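**Re: [hevusden-residents] Overnight incidents, Sorov parking structure: what the log shows**

On Tuesday a list member wrote:

> Can somebody explain why the police log shows three calls for the Sorov structure in October when everyone on my floor can name at least five break-ins? Either the log is wrong or people aren't reporting. I also heard the stairwell camera on the Edet Street side has been out since summer. And is it true that the man who was assaulted on level two was told to file online?
>
> I'm not trying to stir things up before the meeting. I would like to know which numbers we are supposed to be looking at.

I went through the public call log, the incident report summaries and the minutes from the last two district meetings. The short answer is that there are two different numbers in circulation, and they measure different things.

The call log records dispatches. A line is added when an officer is sent to an address. If a car window is broken and the owner files a report online the next morning, no officer is sent and no line appears. That report goes into the incident summary, which is published once a month and sorted by block, so the Sorov structure is not listed by name. It falls under the 14 block of Edet Street along with the pharmacy, the laundromat and the bus shelter.

For October, the dispatch log has 3 entries for the structure. The incident summary for the 14 block has 28 reports of theft from a vehicle, vandalism to a vehicle, or attempted theft. I can't say how many of those took place inside the structure. The summary doesn't give a level or a space number. The block also includes street parking on both sides.

September had nearly as many reports. I left it out of what follows, as the category codes changed at the end of that month and I don't trust a direct comparison.

On the assault: the dispatch log shows an officer sent at 1:40 a.m. and a report taken at the location. It is coded as a simple assault with no weapon. The log does not name the person and I would ask that we not do so here either. I found no record of anyone being told to file online for that call. It's possible that a related property report (a phone or a bag, for instance) was sent to the online form, as that is the standard procedure for property under the felony amount. If the person involved is on this list and wants to correct me, please write to me off-list first.

On the camera: the structure is run by Nesetti under contract with the district. The contract summary attached to the spring minutes lists cameras at the vehicle entrance, the pay station and both stairwells. It requires Nesetti to report an outage within one business day and to keep recordings for 14 days. I did not find an outage report for the Edet Street stairwell. That means one of the following:

- the camera is working
- it is out and was not reported
- it was reported and the report was not attached to the minutes

I've sent a records request to the district for the outage reports and the maintenance tickets. The clerk's reply gives a response window that ends after the meeting, so don't expect it in time.

The 14-day retention period matters more than the outage question for most people. If your car was broken into and you file on day ten, the request for video has to go from the police desk to Nesetti and be acted on in four days. Page two of the online form has a box marked "video may be available." If you leave it blank, no request is made. You can also write to Nesetti directly and ask that the recording be held. They won't show it to you, but a written request to hold it should be logged on their end. Include the level, the space number if you know it, and the hours when the car was unattended. 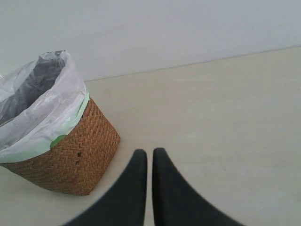 Replying to the draft of this I sent around on Monday, a neighbor on level three pointed out that the hold request only works if you know when it happened, and that plenty of people park on Friday and don't go back down until Monday morning. With a gap like that, the neighbor's understanding is that Nesetti asks for a window of six hours or less and turns down anything wider.

I checked this against the contract summary. There's no six-hour limit in it. There may be one in the full contract, which I haven't seen. If you have been turned down for that reason and have it in writing, please forward the message to me with your address removed. A refusal by phone is less useful, but note the time of the call anyway.

A few other items that came up while I was reading:

**Patrol hours.** The private guard is on site from 10 p.m. to 4 a.m. under the current schedule. Dispatch entries carry a time, and all of October's fall inside those hours. Incident summary entries carry only the date the report was filed. It follows that we can't tell from public records whether the break-ins happen during the guard's shift or after it.

**Lighting.** The work order from the spring covered 56 fixtures. The minutes list it as complete. The fixtures at the north end of level two are dark as of last night — I walked it at 9:30. I reported them through the district form and will post the ticket number when I get one.

**Stairwell door.** The Edet Street door is supposed to lock from the outside at 11 p.m. It was unlocked at 11:20 on the two nights I tried it. Same report.

**Gate arm.** Not relevant to the break-ins as far as I can tell. Please start a separate thread.

For the meeting, I plan to ask for two things: that the monthly summary list the structure separately from the rest of the block, and that the retention period be raised to 28 days at the next contract renewal. The second will have a cost and I don't have a figure for it. Nesetti has been asked to send someone but hasn't confirmed.

If you have an October report number for a break-in inside the structure, send me the number and the level only. I'm keeping a plain list and will bring printed copies. Anything that reaches me by noon on the day of the meeting will be on it.

Hevusden residents list — reply goes to the whole list. To reach only the sender, change the address before you send.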